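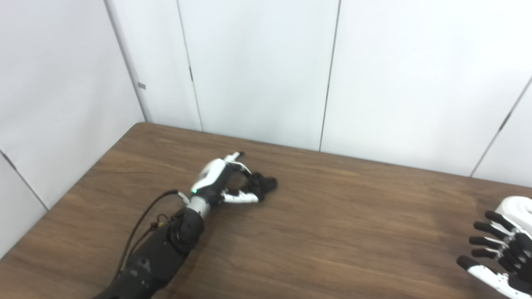 Venasley tables are made in our workshop in Geelong and go to homes, schools, clubs and small offices. On this page we collected the questions we receive most often by phone and by email, with the answers we give. Many of them concern the colour and the surface. The table in the photo has the warm brown wood-grain laminate, and this is the finish most customers choose when they want the look of timber but wish to clean the table quickly. If your question is missing, please write to Raíssa Assunção, who answers the customer mail.

Is the surface real wood?
The top layer is laminate. It is a hard printed sheet that is pressed and glued on a board. The grain you see is in the print, so you cannot sand it and you cannot oil it. If you would like a solid timber top, we make this only in the Valetti range, and the care is different. Please do not follow the advice on this page for a Valetti.

Which colours do you have?
Warm brown, pale oak, grey and plain white. Warm brown and pale oak have a grain, the other two do not. On a computer screen the brown often looks more red or more yellow than it is at home, and lamps change it as well. We send small samples by post without charge, up to two colours per household. Put the sample flat on your old table and look at it in the morning and again in the evening.

In which direction does the grain go?
Always along the longer side. For a square top we ask you before cutting. If you place two tables end to end the grain will go in the same direction, but the pattern will not continue from one to the other. We had a customer who was disappointed about this and so I prefer to write it clearly.

How do I clean it every day?
A soft cloth, warm water and a drop of dish soap. Wipe, then wipe again with clean water, then dry. Most of the "grey clouds" that people report to us are dried soap. They go away with clean water and some patience.

What must I never use?
Scouring powder, steel wool, the green side of the sponge, oven cleaner, bleach which stays on the surface, furniture wax. Wax is not dangerous but it makes a sticky film and collects dust. Steam cleaners are also not good, the steam can go in at the edge and lift the sheet.

Somebody wrote on the table with a ballpoint pen. Can it be saved?
Usually yes. Put a little methylated spirits on a cotton pad, rub gently in the direction of the grain and rinse at once. Keep the window open and keep away from flame. Try first on a place which is not seen, for example near a back corner. Red ink is more stubborn than blue.

Can I put a hot pan on it?
Please use a trivet or a thick board. A cup of tea is no problem. A pan directly from the stove can leave a pale mark or a bubble, and such damage we cannot repair. We can only replace the complete top.

How much weight can I put on the top?
The 4-leg model is tested by us to 100 kilograms, spread over the surface. The folding model Imitz is for less weight, the number is printed on the label under the top. Heavy things should stand near the legs when possible. Do not sit on the edge, also not for a short time.

May I clamp a lamp or a vice to the edge?
Yes, if you put a piece of felt or thin rubber between the clamp and the table, on both sides. Tighten it by hand only. Leave a clamp for many months in one place and it can leave a small dent, so move it from time to time.

My equipment has hard feet. Will it scratch?
Laminate resists well, but sand and small grit under a hard foot will scratch it. Lift things - do not pull them. Felt pads from any hardware shop help very much. In a warm brown surface the fine scratches are less visible than in the plain white, and in a side light you will still find them.

The edge strip came loose. What now?
If it is a short piece, clean out the dust, put contact glue on both parts, wait as the tube says and press hard. Hold it with masking tape until the next day. If the strip is broken, send us a photo and the colour name. Marlene Rocha keeps strips for all current colours and for some old ones, and also for the Bittencourt desks which we stopped making.

My table is not stable. Is it broken?
Nearly always it is the floor, or one bolt. Turn the table over on a blanket, loosen all bolts a half turn, press the legs well into the corners and tighten again in a cross pattern. Then use the adjustable foot. If it still moves after this, call us on a Tuesday, when Cleiton Barbosa is in the workshop and can explain on the telephone.

How long do I wait for delivery?
Stock sizes leave us in 14 days. Special sizes need 30 days, and in October more, when the schools place orders for the new year. The driver brings the table to your door. To carry it up the stairs there is an additional charge, please mention it when you order.

Can I return it?
A stock size you can return if the top has no marks and you still have the packaging. A table cut to your own measure we cannot take back, except if the error is ours. Measure the room again, and also the doorway.

Do you accept old tables?
We take back our own. The legs we use again and the tops go to recycling where it is possible. Please remove drawers and anything you have screwed on.

Who do I ask about an order for a school?
Randa Nassar makes the quotations for schools and clubs. Write the number of tables, the height you need and the colour.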